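窓辺の小物はなぜ片づかないのか
共用ラウンジの窓まわりにおける「置きっぱなし」の調査

生活環境演習 第2班 期末レポート
班員:上田達也、Mathis Pichon、Maribeth Tiongson
指導:Virgil Văduva 先生

1. はじめに

大学の共用ラウンジには、片づけに関する掲示がやたらに多い。「使ったら元に戻しましょう」「ゴミは各自で」「きれいなラウンジはみんなの笑顔から」。最後のものは誰が書いたのか分からないが、少なくとも私たちの班に笑顔になった者はいなかった。

この演習で与えられた課題は「身近な空間の片づけを改善する提案をせよ」というものだった。課題文は、改善の余地があること、そして提案によって改善できることを最初から前提にしている。私たちはこの前提をまず疑うことにした。片づかない場所には片づかない事情があり、掲示を一枚増やしたところで何も変わらないのではないか。

調査対象には、Tiltberg棟のラウンジにある大きな窓のまわりを選んだ。机や棚の調査は前年度までのレポートに何本もあるが、窓を扱ったものは見つからなかった。単に面倒だから避けられてきたのだと思う。

2. 先行する提案への疑問

前年度の班のレポートを読むと、結論はどれもよく似ている。ゴミ箱を増やす、ラベルを貼る、当番を決める。実施後のアンケートで「きれいになったと思う」が多数を占め、めでたく終わる。

しかし、アンケートの対象者はたいてい班員の友人である。提案した本人が横に立っているところで「変わらない」と書く人がどれだけいるだろうか。また、測定の時期もおかしい。ラベルを貼った直後に調べればきれいなのは当たり前で、見るべきなのはラベルの端がめくれはじめた頃のはずだ。

演習室に置かれているGaspard Marchal著『Korkus 居住空間の手入れ』という手引きも参考にした。この冊子には「片づけの時間は1か所あたり15分が適当」とある。根拠は示されていない。10分でも20分でもなく15分である理由を本文から探したが、見つからなかった。とはいえ他に基準もないので、本調査ではこの15分を作業時間の上限として仮に採用した。採用したことと信じたことは別である。

3. 対象の窓について

対象の窓は、角の丸い大きな開口を、厚みのある白い曲面の壁が縁どる形をしている。建物の案内には「やわらかな光の開口部」と紹介されていて、見た目だけなら確かに悪くない。しかし掃除をする側から見ると、欠点がいくつも目につく。

第一に、曲面の縁は拭きにくい。平らな布を当てても面に沿わず、力の入るところと入らないところができる。

第二に、ロールブラインドである。白い布が開口の上に巻かれていて、操作用の玉付きのチェーンが窓の右端に沿って縦に下がっている。手前で作業すれば肘に当たりそうな位置で、実際に上田は二度引っかけた。

第三に、これが本調査の中心になるが、窓の下側の区画である。黒い横枠をはさんで、大きなガラスの下にもう一段、低いガラスの区画がある。床に近いので、立っている人の視界には入りにくい。

班員のTiongsonは最初、この区画を「気の毒な場所」と呼んだ。誰にも見られないのに汚れだけは見つかる、という意味らしい。Pichonは「見えないなら汚れていても困らない」と反論した。この対立は最後まで解けなかったので、両論をそのまま残しておく。

4. 方法

作業は次の順で行った。

(1)窓の前に立ち、普段の目の高さから何が見えるかを記録する。
(2)しゃがんで、同じことをする。
(3)下の区画のものを取り除く。
(4)終了後に時間を確認する。

時間は作業中も確認できる状態にした。15分という上限が意識に与える影響を考えると、見えないほうが望ましかったかもしれない。作業者は残り時間を気にして、大きいものから先に取ろうとする。すると見た目は早く改善するが、細かいものは残る。これは私たちの方法の弱点である。

5. 観察

立った姿勢での記録には、下の区画についての記述がほとんどなかった。三人とも上の暗いガラスに目が行き、ガラスに見える人影や、天井の小さな照明のことばかり書いている。Pichonの記録には「暗い。自分の部屋のほうが明るい」としかない。

しゃがんだ姿勢になると、記録の中身が変わった。下の区画には藁のような茶色いものが散らばり、左寄りに透明なペットボトルらしきものが横倒しになっていた。材質は確かめていないため、以下では単に「透明なボトル」と書く。
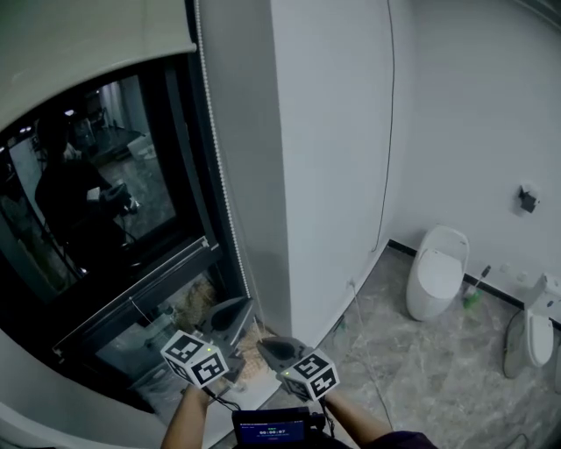 6. 考察

6.1 ボトルは片づけの問題なのか

透明なボトルは、誰が見ても片づける対象だと言うだろう。私たちもはじめはそう考えた。一方で、「置き忘れ」なのか「捨てた」のか「何かに使うために置いた」のかは、観察だけからは判断できない。前年度のレポートはこうしたものをすべて「マナー違反」に分類していたが、その分類には飛躍がある。

仮にマナーの問題だとしても、掲示で解決するとは思えない。ラウンジの掲示は目の高さに貼られている。下の区画は目の高さにない。見ている場所と物のある場所がずれている以上、文面をどれだけ工夫しても効き目は限られる。

6.2 藁状のものをどう扱うか

こちらのほうが難しかった。散らばっている茶色いものは、ゴミに見えると言えば見えるし、飾りや敷材に見えると言えば見える。Tiongsonは敷材説、上田はゴミ説をとった。建物の担当窓口に問い合わせたが、回答は「確認します」で止まっている。

正体の分からないものを片づけてよいのか、という問いに手引きは答えてくれない。手引きには「不要なものから取り除く」とあるが、不要かどうかが分からないから困っているのである。そのためこのレポートでは、藁状のものを減らした量を成果として数えないことにした。

6.3 道具の選択について

細くて軽いものは、つまむよりも掃くほうが向いている。これは作業前から予想できたことで、慎重だったと言えば聞こえはいいが、効率の面では擁護しにくい。次に同じことをするなら、まず正体を確かめ、ゴミと分かった時点で小さなほうきを使う。

6.4 費用の試算

参考までに、下の区画の前に透明な覆いを付ける案も検討した。Cevoraの通販カタログで近い寸法の板を探すと、1枚1,020円だった。2枚で足りる計算だが、覆いを付ければ今度は覆いを拭く仕事が増える。提案書に載せると見栄えがするという理由だけで採用するのはやめた。

7. 前提への回答

課題文は改善の提案を求めていた。私たちの回答は次のようになる。

掲示は増やさない。むしろ、今ある掲示のうち窓に関係のないものは外してよい。覆いも付けない。清掃の点検表に「しゃがんで見る」という一行を足す。これだけである。

この提案にどれほど効果があるかは分からない。点検表そのものが読まれていない可能性もあり、Pichonは実際にそう主張している。少なくとも費用はかからず、失敗しても掃除するものは増えない。

8. 調査の限界

観察したのは一つの窓だけで、季節による違いは見ていない。10月に再調査する案も出たが、班員の履修の都合で決まっていない。また、班員三人はいずれもこのラウンジをほとんど使っておらず、日常的な利用者の感覚とはずれがあるはずである。Văduva先生からは中間発表の際に「疑うのはよいが、疑った後に何をするかも書くように」との指摘を受けた。7節はそれを受けて書き直したものだが、十分に応えられているかどうかは自信がない。

参考にしたもの
Gaspard Marchal『Korkus 居住空間の手入れ』(演習室備え付け)
前年度 生活環境演習 期末レポート集
Cevora 通販カタログ

分担
1節・2節・6節:上田
3節・5節:Tiongson
4節・7節・8節:Pichon(7節の第二段落は三人で書いた)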